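Pet Corner Safety Checklist, with my comments
Ground floor, Pinditz house
Walked through in June by Helju Liepiņa

Hi all! Same list as last time, same marks: OK, FIX, or WATCH. I've scribbled next to nearly every line again (sorry, Milan, I know you asked for short). Read the FIX ones at least, please.

FLOOR AND MAT

1. Mat lies flat, no curled corners
OK. I walked over it in socks and in my clunky clogs and didn't trip either time. Whoever put it under the bookcase for a night to flatten it, thank you!

2. Mat stays put when stepped on
WATCH. It slides a bit if you come at it fast from the hallway. A square of that rubbery shelf liner underneath would do it, and I think there's some left in the hall closet.

3. Mat is clean and the fabric is whole
OK. Shook it out on the back steps and got a shocking amount of kibble dust. No loose threads, nothing a puppy could get a tooth into. The paw prints are holding up in the wash too, which I didn't expect on the cheap one.

4. Floor under the mat is dry
FIX. Damp patch on the wall side when I lifted it. I wiped it up and left the mat over a chair until lunch, but please lift it every evening for the next while so we can see whether it comes back.

BOWLS

5. No chips or cracks
OK. Ran a fingertip all the way around the rim and inside. If you feel a rough spot, take the bowl out of use and tell me, don't sand it down (Milan!!).

6. Bowl is washed daily with hot water and dish soap
WATCH. The evening sheet has 2 blanks. Maybe it got washed and the pen was missing, that happens, but I can't tick what isn't written down.

7. Bowl doesn't tip when nudged
OK. I gave it a good shove with my knee, about as hard as an excited spaniel would. Stayed upright.

8. Food and water kept to their own bowls
OK. I still hear people asking which one is which, so ask Milan to finish the labels he started.

THINGS THAT DON'T BELONG DOWN THERE

9. No people food or drinks on or near the mat
FIX. My pet peeve, and yes, I heard it as I typed it. Coffee is bad news for dogs and cats, and so is chocolate, so a mocha is a double no. Cups stay up on the counter or at your desk. If you're filling bowls with one hand and holding a drink in the other, put the drink down somewhere high first. Empty cups count too! There's always a sip at the bottom, and a lid chews up into nasty sharp bits.

10. No small plastic parts within reach
FIX. Found a bread clip and the cap off a marker behind the food bin. Both in the trash now. Lids, straws and stirrers come under this line as well.

11. Trash can has a lid that closes
OK. The new Stodano can closes by itself and I'm a little bit in love with it. Don't prop it open with a shoe, please.

12. Cords out of the way
OK. The lamp cord is clipped along the baseboard. One clip is getting loose, so I pushed it back and will keep an eye on it.

FOOD AND CLEANING STUFF

13. Dry food in a closed bin
OK. Snapped shut on both sides. The scoop was inside the bin again and I'd like it on the hook.

14. Cleaning products behind a closed door
WATCH. The Jansen spray was in the right cupboard but the child latch wasn't on. A clever cat needs maybe one afternoon with that door.

15. Emergency numbers posted and readable
FIX. The sheet has faded so much that I had to tilt it at the window. I'll print a new one in big letters, with the vet at the top and the poison line right under it. Our Sistier membership number stays on there as well, it ends in 162.

WHO DOES WHAT

Shelf liner under the mat: me
Mat lifted every evening: whoever closes
Bowl labels: Milan Timmermans
Cupboard latch: Milan again, bring the small screwdriver
New phone sheet: me, as soon as I find the laminating pouches
Cups on the counter: everybody, every day, me included (I've caught myself twice)

I'll go around again in 5 weeks. If you spot something before then, write it on the back of this sheet with your initials and I'll add it to the list. And if you borrow the pen, bring back the pen! 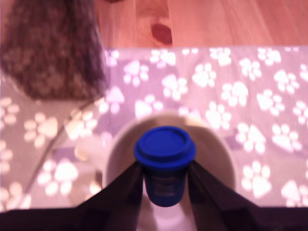
Blue cup with its lid on, right over the bowl.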